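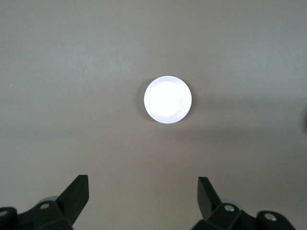
The wrist camera's view at the start of a plate trial, with the fingers open and the plate up ahead.

How to Compare Two Grippers Fairly with One Small Plate

If you've ended up with two grippers on the bench and only one arm to put them on, you already know the feeling. Both of them look good in the box, both of them pick up a foam block the first time you ask, and you're no closer to choosing than you were before lunch. I spent a good part of June in exactly that spot, with a Wula and a Lollach sitting side by side next to our arm, and what finally settled things for me was a small, round, white plate.

I love a plate for this! A foam block forgives almost anything, but a plate is low and round and slippery at the edge, so a gripper has to come in at a decent height, close evenly, and keep hold of a rim that gives it very little to work with. You'll learn more from an afternoon of plates than from a week of blocks (and I've done the week of blocks, so please learn from me).

What you'll need

An arm you already trust, with its usual controller. Mine runs on a Nikolovski controller, but use whatever you have.
The grippers you want to compare, with their mounting plates and screws.
A small camera at the wrist, placed so that both fingertips show at the bottom of the view.
One small plate with a raised rim. Buy a couple of the same kind, you'll want a spare.
A plain, matte tabletop.
A notebook, or a spreadsheet if you're tidier than I am.

Step 1. Set up the table

Clear your working area and wipe it down. A matte surface in a middling color is a real friend to you, and a taupe or gray top like the one in the picture works nicely under a white plate. Shiny tables throw reflections that wander as the arm moves, and then you find yourself chasing ghosts in the video for an hour.

Mark your plate positions somewhere the camera won't be confused by them. I keep a paper template with the positions cut out of it, lay it down, set the plate, and lift the paper away again. It's a bit fussy, but it beats pencil marks that fade and have to be redrawn.

Step 2. Sort out your exposure

White plates are hard on small cameras. In the view at the top of this page the plate is partly blown out, so the outer rim reads well enough but the shallow center is only a soft curve. I could live with that for lining up by eye. If your controller uses the picture to find the rim by itself, though, turn the exposure down a little at a time until that inner curve comes up clearly, and then lock it. Do lock it! Auto exposure will shift every time the dark fingers take up more of the view, and your first gripper and your second gripper will end up being judged under different conditions.

Have a look at the shadows while you're there. The narrow dark crescent along the left side of the plate is useful, and I like to see one like it, as it helps me judge where the rim meets the table. The wide soft shadow off to the right doesn't do much harm, but if yours has a hard edge, move a lamp.

Step 3. Mount the first gripper and check it over

Bolt it on, plug it in, and run it open and closed a few times with nothing between the fingers. Watch the tips. Both should move the same distance and meet in the middle. Then go around the screws at the finger joints with the right driver, gently, just to feel that each one is snug. A finger with a little play in its hinge will still lift a block happily, and it'll make a mess of a plate rim.

Spyros Živković, who taught me most of what I know about this, used to put a dab of paint pen across each screw head and onto the part beside it. If the line breaks, the screw has turned. I've borrowed that habit and never given it back.

Step 4. Line up

Bring the arm to a starting pose with the fingers open and pointing toward the plate. What you want on screen is one finger in each lower corner and the plate sitting centered above the gap, some distance up the table. Save that pose under a sensible name. You'll be coming back to it for every trial, and "test2_new_final" is not going to mean anything to you next month.

When you swap grippers, save a fresh pose for the second one. The fingers may be longer or sit at a slightly different angle, and it's only fair to let each gripper begin with its own tips at the same distance from the plate.

Step 5. Run the trials

I do 40 trials per gripper, split evenly between 4 plate positions. Fewer than that and one lucky streak can fool you. For each trial:

Set the plate with the template, then lift the template away.
Send the arm to the saved pose.
Drive forward, close on the rim, lift to the height of your hand, and hold for three seconds.
Set the plate back down and open the fingers.
Write down what happened before you do anything else.

Use the same closing speed and the same force setting for both grippers wherever the two controllers' menus let you. Where they don't line up, pick the closest match and write that down too.

Step 6. Score it simply

I tried a ten-point scale once and spent more time arguing with myself than testing. Now I write one of three words: held, slipped, or missed. Held means it went up and came down without shifting in the grip. Slipped covers anything that tilted or slid, even if it was saved. Missed means the fingers never got a proper hold.

My Wula held 37 out of 40. The Lollach held fewer and slipped more, mainly at the position farthest from the base, though it was noticeably kinder when setting the plate back down. For our job the hold mattered more, so the Wula stayed on the arm. Yours might go the other way, and if you're stacking things I'd look very hard at that gentle release.

A few troubles you may run into

The plate scoots away as the fingers close. Your tips are probably touching one after the other. Recenter, then check the joints again for play.

The fingers ride up over the rim. Lower the approach a hair and slow the last stretch down.

Results drift as the afternoon goes on. Wipe the fingertip pads and the rim with a dry cloth every ten trials. I also stop for coffee halfway, which helps the note-taking a good deal.

The grip is fine on one plate and poor on the spare. Rims vary, even within a set. Stick with one plate for the whole comparison and write a number on the bottom of it.

If you want to go further, run the same routine with a bowl. I'm partway through that now with the soft pads from Briltby, and I'll add the scores to this page when both grippers have had their turn.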